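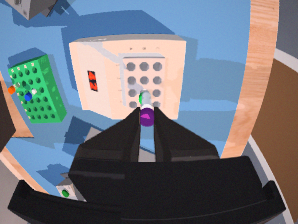

Creator Production Group, Lurnden Media Workshop

Visit report: Hervieu studio building, Lurnden, 10 November 2022
Compiled by Ekene Akpan

The group was received at the loading entrance by Sandrine Masson, who manages bookings for the building, and Fabrice Chevalier, head of sound. Hervieu rents production space to online video channels and to musicians who release most of their work through them. It has 12 rooms on two floors. We were shown the four in regular use for music and talk formats, plus the edit suite.

Room A, talk and podcast. Fixed set for up to five speakers. Each position has a dynamic microphone on a low-profile arm, with the cable run inside the desk. Gain is set once per speaker and locked. Camera switching is automatic and follows microphone level, with a hold time of 2 seconds before a cut is allowed. Shoshana Yazzie asked how the system handles two people laughing at once. Chevalier said it falls back to the wide shot until one channel leads again. Each camera is also recorded separately, so the cut can be redone later.

Room B, vocal recording. Floating floor, double door, fabric panels on three walls. Many clients are video creators recording a first single, and the standard session is booked with an engineer included. Beats usually arrive as a stereo file. Chevalier asks for separated tracks at booking and gets them for fewer than half of the sessions. The headphone feed has its own small mixer at the singer's side.

Room C, live performance. This is the largest space, with room for a standing audience of 83. The lighting rig is on a fixed grid at a height that can be reached from a platform ladder. Streams leave the building on a wired line, with a mobile connection as backup. The changeover was demonstrated by pulling the main cable. The picture froze briefly at the receiving end and then recovered at a lower bit rate. Audio stayed in sync.

Room D, reaction and gaming. Two desks, identical machines, capture on a separate computer. Noise from the machines is kept down by placing them in a ventilated cupboard behind the wall. The cupboard was warm when opened, and Rogério Nogueira noted that there is no temperature alarm.

Edit suite. Six stations on shared storage. Projects are kept for 25 days after delivery and then deleted unless the client pays for archive. Masson said that this is the clause clients most often miss in the contract. File naming follows client code, episode, version.

Rates were not discussed in detail. Masson will send the January price list, including the half-day option for Room B.

Points to follow up for our own rooms:
Microphone-led switching: Yazzie to test with our existing cameras.
Backup line for streams: quote needed.
Separated tracks: add to our booking form.
Storage clause: Nogueira to check our current wording.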